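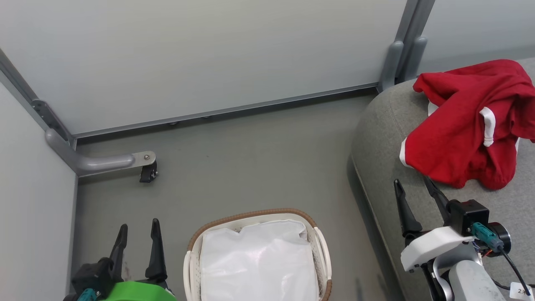
4. Setting up the pick-and-drop task in Tatuvo

This chapter explains how to prepare the planner for a simple laundry task: one garment lies on a soft seat, one basket stands on the floor in front of the robot, and the right arm must move the garment into the basket. Please finish the arm calibration in chapter 3 before you start.

4.1 Before you begin

The Rennie driver must be running on the control computer, and both arms must be in state READY. If one arm shows HOLD, release it from the driver panel and not from Tatuvo.

CAUTION: Keep one hand near the stop button during all steps of 4.3. The collision model does not know about persons.

4.2 Teach the objects

1. Open the Scene tab and press Freeze. The live view stops, and the last head camera picture is kept.

2. Draw a region around the garment. Keep some of the seat inside the region - the segmentation needs the border between the two fabrics. A red garment on gray upholstery separates well with the default settings. For gray on gray, set the color weight to 0 and use depth only.

3. Select Class: soft item. Do not select Class: rigid, even if the garment is folded flat.

4. Draw a second region around the basket and select Class: open container. The basket may go out of the view at the bottom. In this case select "Complete from model" and choose the basket from the library.

5. Check the rim. Tatuvo shows it as a closed yellow line. When a plastic bag lines the basket, the shiny surface can give false depth points inside. Set "Ignore interior depth" to ON.

6. Mark the seat as Support, soft. The planner will then allow the fingertips to press into it by a small distance. The default is 10 mm.

7. Mark the floor rail, the posts and the bracket with the caster wheel as Obstacle. Thin metal parts are easily missed by the depth filter, so please draw them by hand.

Note: The fingers of both grippers are removed from the picture by the self-filter. If a fingertip still appears as an obstacle, the tool file is wrong. See 3.6.

4.3 Test the plan

1. Set the speed limit to 10 percent.

2. Press Plan. The planner tries 1,000 grasp samples and keeps the best one. Samples at a fold of the fabric get a higher score than samples on a flat area.

3. Look at the preview. The left arm should stay parked at the side of the basket. If the path of the right arm goes across it, move the park position outward and plan again.

4. Press Run and follow the motion. The gripper opens above the center of the rim, not at the edge.

5. Save the task. The file is written with the extension .skaseo.

4.4 Messages

274 - No grasp found. The region is too small or the class is wrong. Repeat steps 2 and 3 of 4.2.

836 - Container not closed. The rim line has a gap. Draw the missing part by hand and press Accept.

Section revised Jun 29, 2021, by Tiina Harju.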